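Stop Buying Rods for the Fisherman You Aren't

Mon 1 July

Writing this fast, leaving for the lake at four and I still have leaders to tie.

Got a note last week from a reader, Mercy Swai, wanting to know if she should spend 500 dollars on her first real fly rod. She fishes a bluegill pond behind her sister's place. Some creek trout in spring when she can get away. That's it. And the guy at the shop told her anything under 500 would "hold her back."

Hold her back from what? Bluegill?

I have been stewing on this ever since. So here goes.

A cheap rod today is a good rod. I mean it. The stuff I learned on in the eighties cast like a wet broom and weighed about as much as one. You could not give me that rod now. The 100 dollar combo hanging on the pegboard at any big sporting goods place will throw thirty feet of line straight, and thirty feet is where most trout get caught. Most of mine anyway. I've been at this a long time and my average fish is close enough to see me scratch my nose. 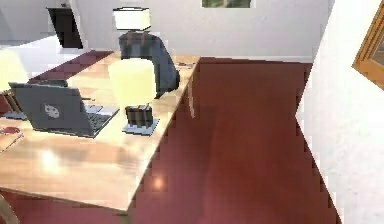

But the ads don't sell thirty feet. The ads sell a guy in a drift boat bombing line across a river the size of a runway. So people buy the fast stiff rod, go stand in a creek they could jump over, and can't get the thing to bend. Then they figure they're bad casters. They aren't. The rod is wrong for the water — too much rod, too little line out, nothing loading.

I did this myself. Bought a Clustisen, the four-piece, the year they came out. Paid 414 dollars with the tube, and that was after the discount. Took it to Plondbridge in March, on the small water above the dam, and it was like fishing with a pool cue. Beautiful pool cue. I snapped off fish after fish because there was no give at the tip. Went back to the truck, got out the old glass Minja with the bad cork, and had a decent afternoon.

Still own the Clustisen. It's great in wind. I fish in real wind maybe twice a year.

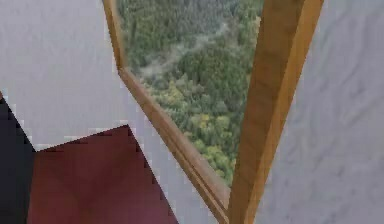
Now I know what's coming, becuase I get it every time. Peninah Kirui runs the casting nights at our club and she thinks I'm dead wrong. Her line is that a better rod forgives more. Beginner drops the back cast, the good graphite picks it up. She's a far better caster than me and I've watched her put a beginner on a 1,000 dollar stick and the loops did get prettier. I'll give her that.

Prettier loops over a lawn though. With her standing right there saying stop, stop, now go. Give me an hour of Peninah and a broom handle over any rod on the rack. And an hour of Peninah is free if you're a member. So if there's money to burn, burn it on a lesson, or gas. Gas most of all. More days on the water fixes nearly everything, and the folks I know with the nicest gear seem to go the least. Could be jealousy talking. Some of it is.

Where should you spend? Line. A decent fly line on a so-so rod beats the other way around, every time, and the line that comes free in the combo box is usualy junk. Coils like a phone cord. Boots second, if you wade. I fell in at Plellano wearing bald rubber soles and lost a box of flies plus most of my dignity, and no rod would have helped.

Reels I don't care about. For small fish it holds the string.

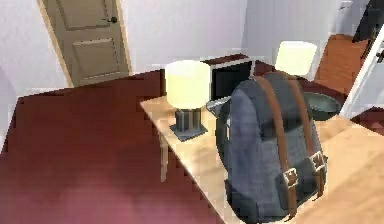
One thing I'll take back before someone digs up my old columns. I used to say never buy used. Wrong. Used is where the good rods are! All those people who bought the cannon and quit, their stuff ends up in the classifieds, hardly fished. Check the ferrules. Run a cotton ball through the guides and see if it snags. Ask about the warranty, plenty of them don't pass to a second owner.

Mercy, get a soft five weight. Eight and a half feet, used if you can find it. Spend the leftover on line and a tank of gas and go bother those bluegill. If you hate it, write back and I'll print the letter.

Okay. Leaders.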